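4.2 Grasp selection near soft material

The planner scores each candidate grasp on clearance and on expected contact, then hands the best one to the arm controller. Rigid objects give few problems. Fabric is harder, as the depth map has holes in it and the free edge gets read as a solid wall. We therefore keep a second, slower check that uses only the wrist view (Fig. 3) and can veto a grasp late in the approach.
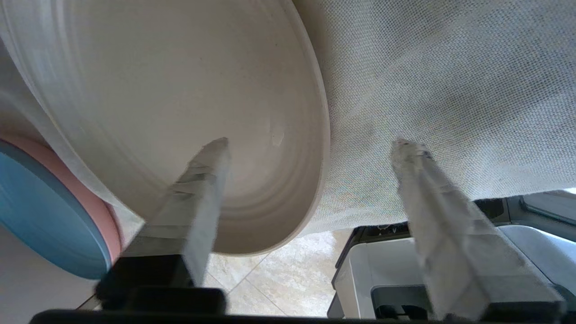

Figure 3. Wrist view, fingertips at the roll face and at the underside of the hanging sheet.

The veto net was trained on 4000 wrist crops, of which 3502 were kept after Dolan's relabelling pass in December. Labels are coarse: free, touching, unsure. Unsure counts as touching. Threshold set by hand, same value for every run. Code is in the Soltia branch, not yet merged with the Gevthorpe planner.

Stacked plates need the other half of the system. Rims overlap, colours help, but the top plate has to be split from the one under it before a grasp height can be set. We fit an ellipse per rim and take the upper one.
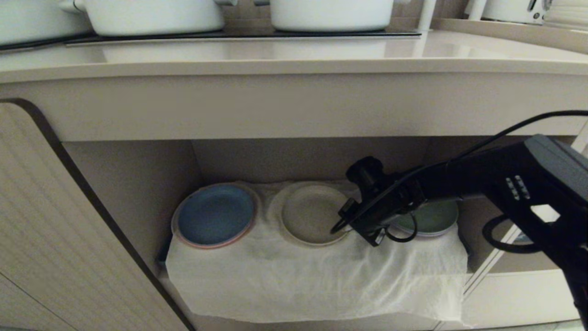 Where two rims fit equally well the planner asks for a new head view and trys again, up to 7 times, then gives up and logs the case. Timing for this loop is in Section 5. Cloth under the stacks shifts the hight estimate a little; we do not correct for it.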